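Back shift, Plirkardale

Eleven at night and the last chip still not in. She'd promised Nidadley the lot by morning. 400 of them, boxed, done. 399 boxed. One not.

Tea gone cold. Radio muttering about snow on the Prernomska road. Her mother had worked this bench, same stool, same draught on the ankles, and never once been late with an order. So.

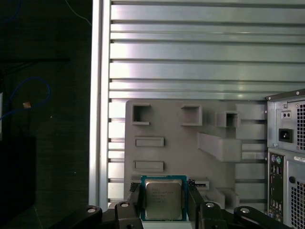
The last one, scuffed lid and all, in front of the grey board.

Small print on the metal. She couldn't read it, not without her glasses, and her glasses were in the car. Square socket, thick rim. Easy. She'd done it 70 times since supper.

Phone went. Hoshino again, wanting to know. She let it ring.

"Two minutes," she told teh empty corridor, and bent closer.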